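If your work table has turned into the place where every pen in the house goes to retire, take heart, because mine did too, and I've been keeping shop tables and craft tables tidy for 31 years!

Start with the pencils. A long, low plastic container with see-through sides suits them much better than a mug – you can tell at a glance that something is in there, and it won't tip over when you reach across for the tape. Next, give the calculator and the stapler a home on a raised shelf, so the tabletop itself stays free for whatever you're working on. Light wood shows graphite smudges, I'm afraid, and a barely damp cloth takes care of most of them if you get to it before supper.

A tabletop with a container, and a shelf with a calculator and stapler:
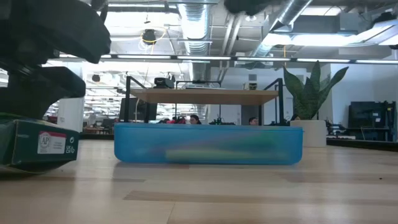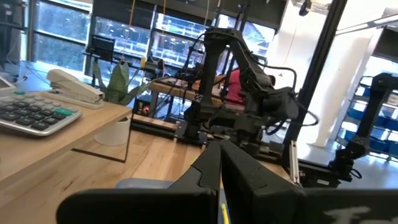
Mebrat Yilma wrote in to add that a strip of felt in the bottom of a pencil box stops the rattling, and that she changes hers every July when it gets gray.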